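Ticket 146: Cooker circuit trips, Groststead flat 7
Opened by: Teemu Koivisto
Status: closed

4th January
Tenant reports that the breaker marked "kitchen 2" drops out in the evening. It started in December. Lights stay on. I reset it on arrival and it held with nothing switched on.
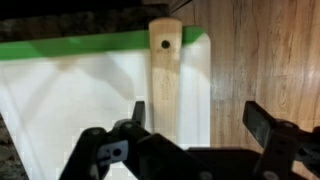

Kitchen, white board and wooden utensil.

Step 1. Load test
Switched on one burner at a time. No trip. With two on and the kettle boiling, it went after 7 minutes. The kettle socket turns out to be on the same breaker, which the Zirbridge drawing does not show.

Moved the kettle to the socket by the door and ran the same load again. 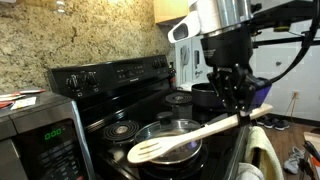 It held for the full half hour. Even so, the breaker felt warmer than its neighbours, so I isolated the board and checked the terminals. The outgoing screw took nearly a full turn.

Step 2. Insulation test
Live to earth read 200 megohms, no fault there. Neutral to earth the same.

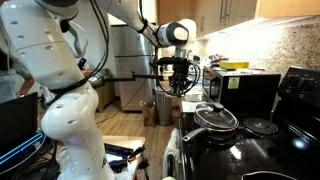
Step 3. Parts
Breaker replaced with one from the Valtonen stock. Old one is in the van, labelled.

Still to do: Tullau office to correct the drawing. Tenant told to leave the kettle where it is until the socket is moved to its own circuit.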